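Quick one tonight, have to be up at 5. Two weeks out from the hospital visit and I still owe everybody an update.

So. The costume group went to Salameh Children's on 2021-10-16. Seven of us, two cars, one wig left on the roof of mine at the gas station (found it, it's fine, bit of gravel). We did the playroom first, then door to door on the third floor for the kids who can't leave their rooms. Nurse goes in ahead and asks. If the kid says no it's no, and we just wave thru the glass.

I was the snow queen again. Gloves off, hospital rules, so much hand gel my knuckles split.

One little girl would not look at me at all. Wanted the pirate. Pirate got 25 minutes, I got to hold the pirate's hat. 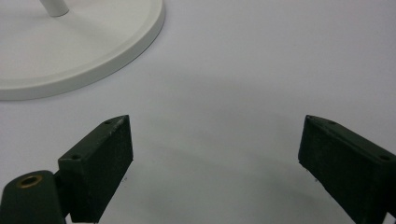 Orysia Zhuravel wrote to me afterward that we should do fewer rooms and stay longer in each, that her son still talks about the knight who sat through a whole board game with him in June and can't name a single one of the others. Fair. I read it twice. We rushed the last hallway, I know we did.

Next time then — 3 of us per floor, no more parade. Suha Mansour is redoing the sign-up sheet so you pick a floor and stick to it.

Money stuff, because people asked. The bake sale and the raffle came to $2,187. Of that $254 went on dry cleaning and new wig caps, ouch. The rest goes to the playroom, they want art supplies and a couple of those rolling easels.

Still need: somebody tall for the bear suit. Somebody who can sew a zipper before the next visit, mine is held together with safety pins and it shows when I sit down. And flu shots, all of you, they wont let you up without the form.

Ok bed. Will post the dates when the hospital sends them — proably next week.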